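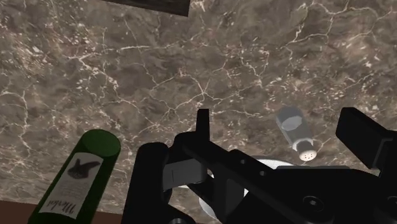

Will people who have already paid a deposit still get their worktops?
Kokkonen says every order with a deposit on it will be cut and delivered, but from the Arkach yard, and most of them late.

Stone cutter Kokkonen is to shut its Brutmont yard. Announced 19 Jul 2019, in a short letter to trade customers, a copy of which was pinned up in the showroom window by lunchtime. Saws stop at the end of the month. Showroom stays open a while longer "to help with queries".

The firm has 1,432 orders on its books, the letter says. Nearly all kitchens. A few bathrooms, hearths, one pub bar in Fomness which was meant to be in before the summer and isn't.

Eighteen jobs go at Brutmont. Four of the staff have been offered places at Arkach, on the other side of the hills and a long drive on a bad road. One told us he would take it and see how the winter goes. The others hadn't decided when we spoke to them outside the gate.

Veikko Seppälä, who runs the yard, blamed the rent. "We had a lease that made sense when we signed it. It went up in March and it doesn't make sense now. I've gone over it every way I can." He said sales were holding up and the trouble was the building, which needs a new roof and proper dust extraction. The landlord wouldn't pay for either. We rang the landlord's agent twice, no reply yet.

What it means if you are waiting for a kitchen. Anyone measured up already keeps their slot in the queue, but the queue moves to Arkach, where there is one big saw against the pair at Brutmont. Kokkonen is quoting nine weeks from template to delivery. It was less than half that in spring. Sink cut-outs and drainer grooves add more time, and upstands are being done last of all, so some people will have a worktop in and bare plaster behind it for a bit.

If you have not been measured yet you can cancel and have the deposit back in full. It has to be in writing. Email is fine, the letter says, though the address printed on it bounced when we tried it this morning. The firm has since sent us a corrected one and says a fresh letter is going out. People who chose their own slab should ring and make sure it is on the list to be moved. Slabs with a name chalked on them go over first, unmarked stock after.

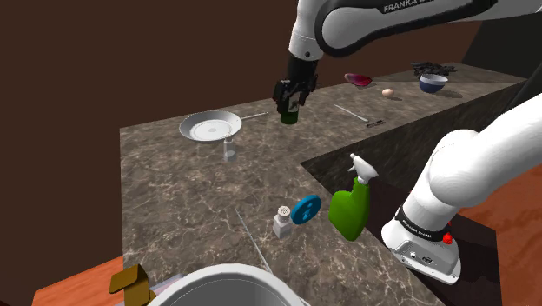
Fitters are the ones left juggling. Several in Brutmont and Fomness told us they have kitchens half done, units in, old tops gone, families washing up in the bath. A couple are putting down temporary boards and not charging for it. One said he'd lost two jobs this week to a firm that sells laminate off the shelf. "They can't wait, I wouldnt either."

There is a knock-on for plumbers and tilers too. Neither can finish until the top is down. One tiler in Fomness has moved all her July work into autumn and is filling in with bathrooms.

Prices. Kokkonen says nothing already quoted will go up and delivery from Arkach will be at its own cost. New quotes are a different matter. The showroom could not tell us what a plain run with a straight edge would be next month, only that a new list was "being done". Marble is expected to rise more than granite. Remnants and offcuts are being sold cheap at Brutmont untill they are gone, cash or card, bring your own van and somebody to help lift. Good for a hearth or a pastry slab. No cutting to size.

Aftercare is the other worry. Brutmont did repairs, chipped edges, re-sealing, stains polished out, often on the same day if you asked nicely. That stops. Seppälä said a repair round from Arkach was planned but he could not give a start date. Guarantees still stand. Keep the paperwork, and if you have lost it the showroom can print another copy while it is still open, so go soon. Sealant will be sold at the counter until stocks run out.

As for the site, it is zoned for light industry and neighbours on the lane behind say they have seen people measuring up. No application is in as of today. Some of them won't miss the noise. Others said the yard let the school use its car park at pick-up time and they would like to know what happens to that. So would the school. Head was in a meeting when we called.

The council said it had not been told before the letter went out and would be asking for talks with the firm over the jobs. More on this when we have it.

Waiting on a worktop from Brutmont? Tell the newsdesk how long you have been quoted.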